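How I Finally Got My Kitchen Drawers Under Control

Posted Jan 27, 2026

I've been meaning to write up my drawer clear-out for ages, and a snow day finally gave me the time. Our house in Claludham has a tiny galley kitchen with exactly 6 drawers, and until this month every single one of them was a junk drawer. Batteries in with the tea towels, birthday candles in with the can opener, you get the idea!

Start with the drawer you open most, which for me is the one beside the stove. Pull the whole thing out if it'll come off its runners (mine needed a wiggle and a bit of bad language) and tip it onto a towel. Vacuum the crumbs first with the brush attachment, then wipe with warm water and a drop of dish soap. I used to go straight in with a wet cloth and all I ever made was crumb paste.

Let it dry with the drawer standing on its end. An hour is plenty in a heated kitchen. If it smells musty, leave a saucer of baking soda in there overnight before you put anything back.
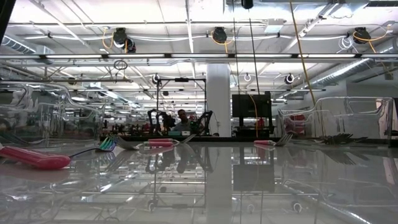
I'm a big believer in sorting by job, so all the baking things live together and all the eating things live together, even if that means the drawers aren't equally full. Mine used to be sorted by size and I could never find the pastry brush. Flatware is the easy part once you spread it out on a table where you can see it. Forks with pink handles are a cinch to spot and can go in a slot of their own, but the dark metal ones like to tangle their tines together, so lay those in one at a time, all facing the same way. Dropping them in as a bunch is how you end up with a drawer that jams.

Now, dividers. I bought a set of the Zirnetti spring-loaded ones and I love them, but measure the inside of the drawer before you order, front to back as well as side to side. I measured the outside like a fool and had to send the first lot back. Cut-down cereal boxes do the job too, and if you cover them in leftover wallpaper they look pretty sweet.

For liners I like plain cork. The sticky vinyl kind is a pain to peel off later (a hair dryer on low helps, and cooking oil gets rid of the gunk). Cut the cork a hair small so it doesn't curl up at the sides.

If a drawer sticks, rub a candle stub along wooden runners. Metal ones want a dab of dry lubricant, and please don't use butter, which I have seen suggested online!

Next up is the cabinet under the sink, which I'm putting off until April.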